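Prarton Neighborhood Newsletter
12/16/18

Does folding a T-shirt "properly" get you anything?

By Kelly Furnival

Every December somebody forwards me the same advice about folding. You know the kind. Fold your shirts in thirds, square them up, stand them in a drawer like index cards, and you will save space, time and possibly your marriage. The latest version came from a handout called the Penrose Fold, which promises a shirt in 10 seconds and "zero wrinkles." I have owned T-shirts for a long time and I have my doubts.

The handout starts with the shirt flat on its front, then one side brought in over the body, sleeve and all. Fine so far. It's how my mother did it, without a handout.

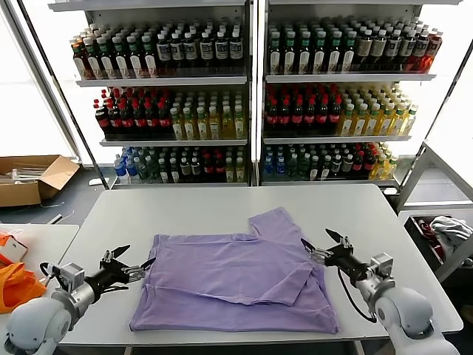
The sleeve problem

My first complaint is sleeves. The drawings show a sleeve as a neat little triangle that goes wherever you send it. A soft cotton tee has other ideas. You bring the side in and the top end stays up by the shoulder, so you get a stair-step outline where the handout has a straight line. The instructions say to "smooth and continue." Smooth it where? If you push the extra cloth down it shows up as a ridge across the middle, and if you pull it up it wrecks the collar.

I tried it on 8 shirts from my own basket. The stiff ones did what they were told. The old soft ones, which are the ones I wear, did not.

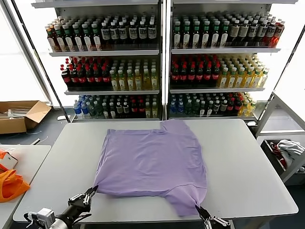
My second complaint is the word "square." The handout uses it on every page, and in my house square means you could set one shirt on top of another and not have the pile lean. Plenty of folded shirts are square only if you're being kind. The lavender one on the table has the general shape, sure, but there's a rumpled flap standing up at the top edge and a lower corner hanging down at the front. Put that in a drawer standing on end and see how long it keeps its posture. The Penrose people would call it finished at that point, as far as I can tell from their step four. I'd call it a start.

The table matters more than they let on, too. They say any flat surface will do, and then they draw one the size of a door. I fold on top of the dryer. There is room there for a shirt or for my elbows.
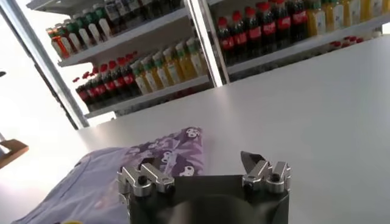

Then we get to the gadgets. Plurkine Housewares on the corner is selling a plastic folding board this month, and the sign says it will make 498 folds before the hinges need attention. I asked who counted and was told it was on the box. I asked what happens at 499 and got a coupon. A flattened cereal box does the same job, if you want a template at all.

I will give the method one thing. Doing both sides before you bring up the bottom is better than the way I was going about it, which was to fold the shirt in half and hope. The neckline ends up where you can see it and the print doesn't get creased down the middle. Whether that deserves a handout I leave to you.

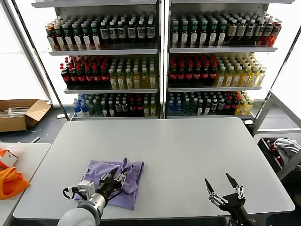

If you still want to try it

Copies of the handout are on the shelf at the Stutel Street laundromat, next to the change machine. Bring a soft old shirt as well as a new one, and use the long table if it's free. Time yourself, including the part where you go back and fix the flap. My best was well over the promised 10 seconds and I'm not printing my worst.

Anybody who gets a better result is welcome to write in.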